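Threads > Salma Ezzat > Moving a small workshop

We use cookies to keep you signed in and to count visits. Accept or manage your settings.

Salma Ezzat, 4/5/23

Leaving Clurkley for a unit in Prekport. Notes as I go, mostly about the lease and the post.
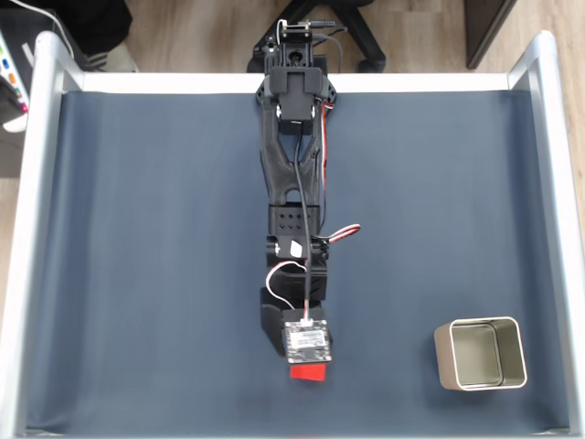
Dark blue cloth between the rails.

2/ The old unit was on a rolling lease, so notice was two months. I gave it in writing and by email. The agent only logged the email, so keep a copy of both.

3/ The new place is 248 square feet. That is smaller than Clurkley but it has a proper loading door and the rates are lower. I measured it myself before signing because the listing had included the stairwell.

4/ Rachid Chraibi had the unit before me and left his shelving. We agreed a price by text and I asked the landlord to add it to the inventory as mine. Otherwise it counts as part of the building when you leave.

5/ Electricity. Take meter readings on the day you get the keys, with a photo of the meter and its serial number. The supplier had an old account still open under Tawfik, two tenants back. It took two phone calls to close it and they wanted the lease emailed as a PDF.

6/ Business broadband had a longer wait than I was told. I am using my phone for now. The signal is fine by the window and poor at the back.

7/ Post redirection for a business costs more than for a home address and you need a letter on headed paper. I didn't have headed paper. I typed the name and address at the top of a page and they took it.

8/ Insurance: ring them before the move. Mine covered the old address only, and nothing in the van. I paid extra for transit cover.

9/ Van was from Mavon. Fair price, clean, but the deposit goes on a credit card only. Debit was refused at the desk and I had to go home for the other one.

10/ Still to do: sign for the door, change the address on invoices, tell the bank, find out which bin is ours. The Clurkley deposit is due back once they've inspected. Will add to this when it arrives.

11/ Someone asked about the lease length. Three years, with a break at eighteen months. I asked for a year and they said no.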